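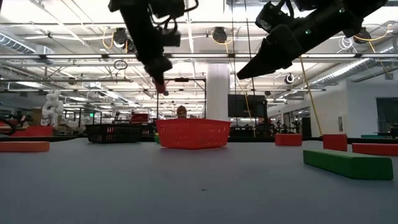
## 3. Materials and Procedure

### 3.1 Setting

The study was carried out in the lending rooms of the Treltevden toy library, which serves the town of Stirnolbridge and the farms to the north of it. Families borrow toys in sets. A set may be a game, a puzzle, or a group of loose building pieces, and it is lent for three weeks. Earlier work by the second author (Crichton) found that most complaints from borrowers were about sets that came home with parts missing. Few were about broken toys. The library's own records did not separate parts lost at home from parts put back in the wrong container at the return desk, and so the share of each was unknown when we began.

Before the study, containers at Treltevden had been bought at different times and followed no system. Some sets were kept in bags, some in shoe boxes, and some in open baskets. Staff knew most of them by sight. Borrowers did not, and neither did new staff. Labels were on paper and were replaced when they came off.

### 3.2 Color groups

Sets were sorted into color groups by the age range printed on the catalog card. Each group was given a basket color, and the color name was added to the card and to the shelf edge. Sets for more than one age range were placed with the younger group. Bañuelos and Uçar did the sorting separately and then compared their lists. Where they disagreed, Nakpan made the final choice.

We did not try to match the color of the basket to the color of the pieces. In a small trial in March, parents told us that they looked at the basket first and the card second, and several said they took no notice of the color of the toy itself when deciding where it belonged. Open-sided baskets were chosen over solid tubs so that a person at the desk could check for leftover pieces without tipping the basket out. The drawback is that small parts can fall through the sides. Sets with pieces smaller than a coin were kept in their bags and left out of the analysis.

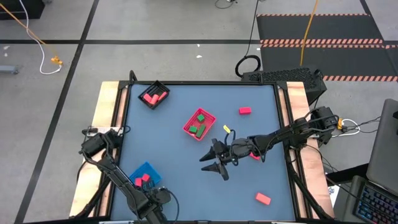 ### 3.3 Return checks

A total of 500 returns were checked before the color groups were put in place and 500 after. Each check was made against the catalog card by a staff member who had not handled the loan. The checker wrote down whether the set was complete, whether any piece belonged to another set, and whether the basket was on the right shelf at closing time. A piece was recorded as missing only if it had not been found by the next closing time.

Questionnaires were handed to borrowers at the desk, and 225 were filled in well enough to use. The form asked who in the home usually packed the set, where the set was kept between uses, and whether the borrower had ever returned a piece late. Forms were available in English, Thai, and Spanish. Hafstein entered the answers into Munis, the record system already used at the desk, and 29 forms with unclear handwriting were read a second time by Nakpan.

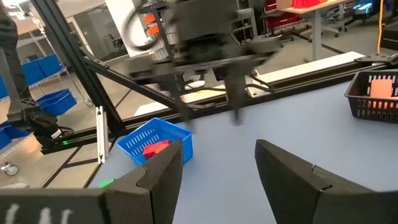

**Figure 1.** Blue slotted basket with a red block-like object inside.

### 3.4 Coding of errors

Errors were coded as missing, mixed, or misplaced. A set could carry more than one code. "Mixed" was used when a piece from one set was found with another, whatever the color of the two baskets. We also noted whether the two sets came from the same color group, as this bears on the question of whether color helps people tell groups apart but leaves them no better at telling sets apart within a group.

Returns made through the overnight hatch were coded in the same way but are reported separately in Section 4.2. The hatch was closed for repair during part of the second period.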